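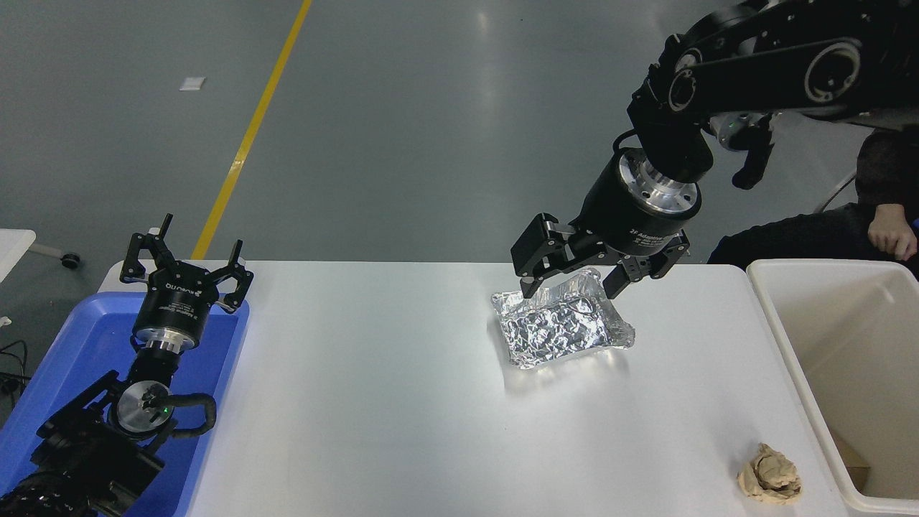 Foil, tan paper and the big white bin with a piece of brown cardboard in it, at the Navach sorting table.

Sallik lunch packaging project
Progress report to the Endon Fund
10 January 2020
From: Rui Teixeira
To: Régis Poulain

Hi Régis,

You asked for something readable this time and not another spreadsheet, so I'm going to write this the way I'd tell it to you over coffee, and the spreadsheet can come along behind it for anyone who likes that sort of thing. I've kept to the headings from your form, more or less, except that I moved the money to the end so you'd read the fun part first.

Where we are

We've been sorting at the Navach building since July and I'm really pleased with how it's going! The total so far is 602 pieces of lunch packaging, all logged by material and by condition. The plan we sent you was to find out what people's lunch wrapping is made of once it leaves the lunch room, what shape it's in, and how much of it could go to recycling if somebody took the trouble to sort it. Well, we've taken the trouble. It's slow going some days and the table is never quite as tidy as I'd like, but the log is up to date and I trust the numbers in it.

We're a little behind on the paper side and a little ahead on the foil side. I'll explain both.

Foil

I have a soft spot for foil now, which I did not expect to be writing in a report. Foil comes to us in every shape you can think of: flat sheets, tight little balls, long twisted strips from the ends of sandwiches, and the puffy, folded-over kind that looks as if there's still something inside. The puffy ones are a pain. They weigh next to nothing, they slide when you touch them, and if you press down to get hold of one it goes flat and you've changed the very thing you were going to write down. So the rule at the table is that foil gets logged in the shape it arrived in, before it's squashed. Nadège Pons pushed for that one early on and she was right (please tell her I put it in writing).

The other foil headache is shine. We photograph each piece for the log, and on a white tabletop a crinkled sheet throws back bright patches all over the place, so that half of the early photos show a glare and a bit of gray. Turning off the lamp on the window side helped a lot. We tried a dark cloth under the foil too, but it kept picking up crumbs and I got tired of shaking it out, so the cloth is gone and we're back to the plain table.

What we can say already is that foil is the material people crush the most and sort the worst. Of the foil pieces in the log, 90 came in with food still stuck to them, and those go in the trash column for now. Rizwan Rind thinks a quick wipe would rescue most of them, and he'd like to test that in the next stretch. I'd like him to. It would need a bowl, some cloths and a bit of patience, nothing that needs a new budget line.

Paper

Paper is where we're behind. I'd thought of it as the easy material, and then the tan and beige stuff started coming in. Sandwich wrap, bakery bags, napkins, the crinkly brown sheets that cafes tuck under a pastry: once they're balled up they all look alike, and you have to open them out to know what you've got. Some have a waxy coating, some have a plastic one that you only find when you tear a corner, and some are plain paper all the way through. We started out with one paper column in the log. We now have four, and everything from the first weeks has to be gone over again, which is what I've been doing with my afternoons.

Lionel Lefèvre made us a little sample card with a torn square of each kind taped to it. It lives next to the log sheet and it's the most useful object in the room. If you want one for your wall, he'll make you one, he enjoys it.

I expect the paper recheck to be finished before the next report. If it isn't, I'll say so.

Cardboard

Not a lot to tell! It's the best behaved of the three. Sleeves, lids, the odd flattened box. It goes in the big white bin along with everything else waiting its turn, and it's usually whatever's left in there at the end, leaning in a corner. The one thing I'd flag is that the larger pieces hide small ones. More than once we've lifted out a piece of cardboard and found foil underneath that should have been in the count already. We now tip the bin out fully before closing a session.

The table setup

You asked in your last note how the table is laid out, so: tray on the left, bin on the right, pieces on the white tabletop in between. The tray is the blue plastic one with the raised edges. I had wanted something flat, like a baking sheet, but light things blow off a flat surface as soon as someone opens the door, and the raised edges have turned out to be a good idea.

The bin is big, and I know you raised an eyebrow at the size. It has nice thick rims, so it's comfortable to lean on or to rest a hand on while you're waiting, and it holds a full lunch's worth without overflowing. The downside is reach. Small pieces end up at the bottom, in the far corner, and you really have to bend for them. Nadège has suggested putting a false floor in it. I'm not sold on it yet. A smaller bin inside the big one would do the same job and you could lift it out to wash it.

One more small thing. Crumpled paper wanders. Put a wad down near the front edge and sooner or later a sleeve catches it and it's on the floor, and then there's a little debate over whether it has been logged. We've stuck a line of tape on the spare table, a hand's width in from the edge, to see if people keep pieces behind it. So far they mostly do. If it keeps working I'll tape the main one as well.

People

Same group as in the last report. Nadège keeps the log, Lionel looks after the materials and the sample card, Rizwan does the weighing and has opinions on foil, and I do the rechecking, the writing and the sweeping up. We had a week when the lunch room was closed for painting and nothing came in at all, and we used it to agree on what counts as one piece. (Is a sandwich wrapper torn in two one piece or two? Two, if the halves arrive apart. It took us most of a morning, and Lionel still doesn't agree.)

Money

Short and sweet. We've spent 200 dollars from the supplies line since the last report. It went on the tray, the bin, tape, log books and a better kitchen scale, the old one having given up on anything as light as foil. Receipts are in the folder. I haven't touched the travel line and don't expect to before summer.

I'd like your okay to move a bit of what's left in supplies over to printing, so that we can put up signs in the lunch room. At the moment people have one opening to throw everything into and no hint of what goes where. Lionel's idea is to stick real samples on the signs, in the same way as his card, and I think that would do more good than any drawing. If that's not allowed under the terms, tell me and I'll find another way, we have a printer that works on good days.

What's next

There are 13 sessions left on the schedule. I want to use the first few to finish the paper recheck and get Rizwan's wiping test going, and then run the rest just as we've been doing, with the signs up, so that we can compare what comes in before and after. I'd hold off on adding yogurt pots and other plastics. I know they were in the original plan as a maybe, but they'd need a second tray and a sink nearby, and the three materials we have are keeping us plenty busy.

Things I need from you: a yes or no on the printing money, and a date for your visit. Come at lunchtime if you can and bring a sandwich, we'll log the wrapper. You'll want to wear something you don't mind getting crumbs on.

The full log and the piece photos are in the shared folder, under Sallik, sorted by material. The paper tab is the one still changing, so please don't quote from it yet.

All the best,
Rui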